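Trays and soup sets for the Joltitz tea room

The new serving trays are in, and from March 2022 the tea room at Joltitz will be using them for every soup order. We bought 16 from Griltivar, along with the same number of bowls, saucers and spoons. The old metal trays will go to the Kuruc hall kitchen, where they are still short of them on market mornings.

The trays are large enough to carry a full lunch for one person with room left for a glass and a roll. They stack, but please stop at 11 to a pile. Any higher and the pile leans against the cupboard door. Wipe them with a soft cloth and warm soapy water, and keep the scouring pads away from the top side, as the gloss will scratch. They do not go in the dishwasher.

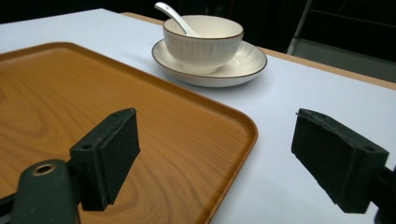
One of the wood-grain trays with a ribbed bowl, spoon and saucer.

Soup goes out with the bowl on its saucer and the spoon already in it. The spoon handle should point away from the person carrying the tray – a sleeve caught on one of those means a lap full of broth. Set the saucer down first if you are serving at the table, then take the tray back to the counter. Trays left on the small tables take up all the space.

The bowls have a thin brown line around the rim. The bowls, saucers and spoons are all dishwasher safe, top rack for the spoons. The plain soup plates from the Jellodside sale stay on the lower shelf and can be used when we run out of bowls.

The full order came to 3 boxes and everything arrived in one piece. Spare bowls are in the box under the sink, still wrapped. If you chip or break one, write it on the sheet inside the cupboard door so it can be replaced with the next order, planned for July.

Soup is served until 2:30, with bread.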